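社員食堂運営連絡会 議事録
2021年4月16日
記録:イネス・カーネギー

出席:ジャクソン・ポワリエ(進行)、カーネギー、グトー調理部、ダルビー総務、ポリカルピオ配膳サービス
欠席:グロストー清掃(書面で意見提出あり)

前回議事録の確認
修正なしで承認。前回保留となっていた箸の入れ替えは、総務で見積もりを取り直している途中のため、今回は扱わない。

議題1 食器の返却について
ポリカルピオから、食堂の外に持ち出されたカップが戻ってこない件の報告があった。3月末の棚卸しで、登録数に対して70個が不足していた。多くは会議室と給湯室に置かれたままと思われるが、給湯室は清掃側が触らない取り決めになっており、回収する担当が決まっていない。

ポワリエより、持ち出しを禁止すると昼休みに席が足りなくなるとの意見。ダルビーも同意見で、各階に返却かごを置く案が出た。かごの置き場所は消火器の前を避け、エレベーター横とする。回収は午後の配膳終了後にポリカルピオが行い、当面は追加料金なしで試す。期間は6月の連絡会まで。

カップの追加購入については、返却かごの結果を見てから決める。色を変えて食堂用と会議室用を区別する案も出たが、割れたときの補充が面倒になるとの反対があり、結論は出なかった。

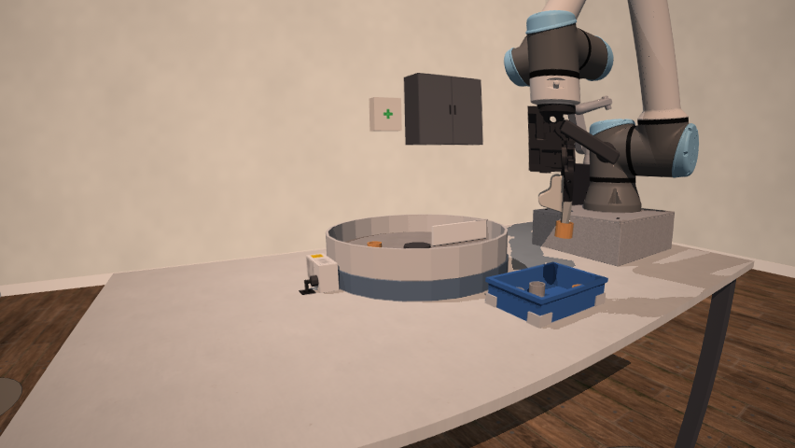

テーブルとオレンジ色の小さなカップ

議題2 日替わり定食の価格
調理部から、食用油と米の仕入れ値が上がっているとの説明。現行価格を据え置いた場合、月末には予算を超える見込み。調理部の希望は全品一律の値上げだが、総務としては日替わり定食だけは据え置きたい。

話し合いの結果、麺類と丼の大盛り料金を見直し、日替わり定食は変更しないことにした。小鉢は現在2種類から選べるが、片方の残りが多い日がある。調理部で曜日ごとの残量を記録し、次回に出す。大盛りの新料金は調理部が案を作り、総務が確認してから掲示する。掲示は実施の前の週に行うこと。

なお、食券の最小単位を変えると券売機の設定変更が必要になる。変更作業は業者の訪問が前提で、費用は総務の予備費から出す。

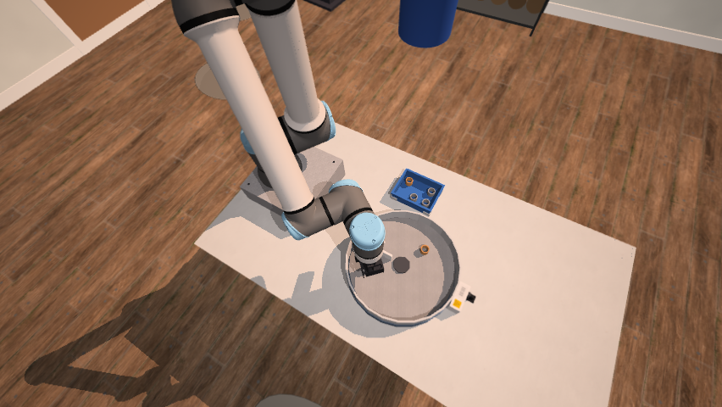

券売機については、千円札が戻ってくるという苦情も続いている。ポワリエが試したところ、折り目のついた札で起きやすかった。業者の訪問時にあわせて読み取り部の清掃を頼む。両替用に用意している小銭は、常時1000円分を受付に置く運用を続ける。受付が離席しているときの対応が決まっていなかったため、総務の内線番号を券売機の横に貼る。

議題3 混雑時間帯の利用
正午からの混雑について。アンケートの回答は29件で、待ち時間への不満が目立った。自由記述には「トレーを持ったまま席を探すのがつらい」「窓側の席で打ち合わせをしている人がいる」などがあった。

打ち合わせ利用については、昼の時間帯は遠慮してもらう旨を社内報に載せる。文面はカーネギーが書く。席数そのものを増やす案は、通路の幅が確保できないため見送り。利用時間を部署ごとにずらす案は、各部署の都合を聞いてから改めて検討する。ダルビーが聞き取りを担当。

グロストーからの書面では、テーブル拭きの回数を増やすなら昼の途中ではなく前後にしてほしいとの要望があった。途中で拭くと利用者に席を立ってもらうことになるため。出席者に異論はなく、開始前と終了後に各一回とする。台ふきの交換頻度はこれまでどおり。
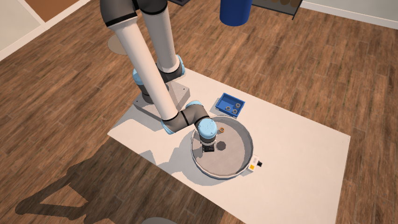 その他
・冷水機のフィルター交換時期が近い。型番を総務に連絡すること(ポリカルピオ)。
・アレルギー表示の札が色あせて読みにくい。調理部で刷り直す。そばと落花生の札を優先する。
・忘れ物の保管は約3週間とし、それを過ぎたものは総務に移す。傘は対象外で、傘立てに残す。
・食堂入口の献立表は、翌週分も並べて貼ってほしいとの声あり。調理部で可能か確認する。

宿題
ダルビー:券売機業者への連絡、部署への聞き取り
調理部:大盛り料金の案、小鉢の残量記録、アレルギー表示の刷り直し
ポリカルピオ:返却かごの手配、冷水機の型番確認
カーネギー:社内報の文面、本議事録の配布

次回は6月に開催。日程はポワリエから後日連絡する。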